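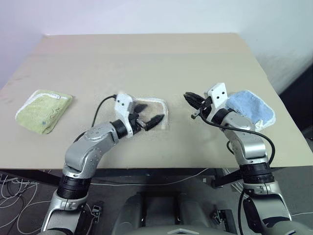
Cloth station at Gaso, Hornusen: both arms over the table, left gripper open above the beige cloth.

Visit to Gaso, Hornusen, March

We reached the teaching hall at 9.40. Naheed Marwat runs the cloth work there and kept the introduction short. Gaso records tasks by remote control: an operator holds a pair of hand-sized copies of the arms and the robot follows. The software, Moltik, stores joint positions and camera views together.

A batch is 100 recordings of one task with one set of cloths. The towelling task had 300 recordings at the time of our visit, and the target is 400. Failed attempts are kept but marked, and do not count towards the target.

Zeeshan Rind let two of us try the controls. Closing the fingers is easy. Judging height is harder – no force comes back to the hand, so the operator works by eye. Thick cloth is more forgiving than thin, according to Rind, though the folded edge tends to be picked up as one layer when two are wanted.

We also asked about guiding the arms by hand. Gaso did this on its earlier Lis cell and still does for fixed paths. With cloth, the operator's own hands hid the work from the cameras.

Questions on training time were left for the afternoon – see the separate notes. Lunch was at 12.15 in the canteen across the yard.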